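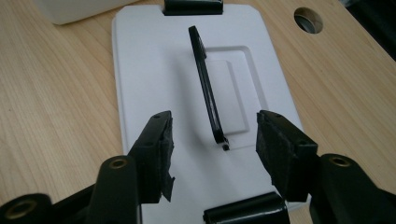
Inicio Actualidad Comarca Cultura Agenda Contacto

El taller de encuadernación de Treltside reabre sus puertas con más alumnos que nunca

28 de marzo de 2025

Quienes pasaron ayer por la tarde por la antigua lonja de Treltside se encontraron con las luces encendidas, la puerta abierta de par en par y un olor a cola y a café recién hecho que llegaba casi hasta la parada del autobús. El taller de encuadernación, cerrado desde octubre por las obras del tejado, ha vuelto a la vida, y lo ha hecho con 58 personas matriculadas, una cifra que ni los más optimistas de la casa se habían atrevido a poner por escrito.

Al frente sigue Radomír Bednárik, encuadernador de oficio, que llegó al pueblo para pasar un verano y se fue quedando. Ayer iba de un lado a otro saludando a los de siempre, preguntando por los nietos y buscando sillas, que faltaban. «He echado de menos hasta el ruido de la guillotina», comentaba mientras intentaba enchufar la cafetera en una regleta que no daba más de sí. «En casa se puede coser un cuaderno, claro que sí, pero luego no tienes a quién enseñárselo».

Las clases se repartirán en tres grupos: uno de iniciación, otro de restauración sencilla y un tercero, nuevo este año, dedicado al papel decorado. La cuota de la temporada se queda en 106 euros, la misma del curso pasado, e incluye hilo, cartón y papel de guardas. Las telas y la piel van aparte, como siempre, aunque hay una caja de retales muy generosa junto al fregadero de la que cada cual puede servirse.

La reforma, que se alargó más de lo previsto por culpa de las lluvias, ha dejado una sala bastante más luminosa y, sobre todo, sin goteras. La papelería Stulent ha cedido dos prensas de mano que guardaba en el almacén, y la imprenta Kerr enviará cada mes sus recortes de papel para las prácticas de los principiantes, que los gastan con una alegría admirable.

Queda pendiente una tarea que da un poco de vértigo: la recuperación de los 341 volúmenes de la vieja biblioteca de Diser, el barrio de abajo, que esperan en cajas desde que se vació el local. Hay novelas por entregas, manuales de cocina, misales y un buen montón de tebeos encuadernados por sus propios dueños con más cariño que maña. El grupo de restauración empezará por los tebeos, a petición popular.

Aún quedan plazas en el turno de mañana. Para apuntarse basta con acercarse a la lonja y preguntar por Radomír, preferiblemente antes de la hora de comer, y no hace falta llevar nada más que un delantal.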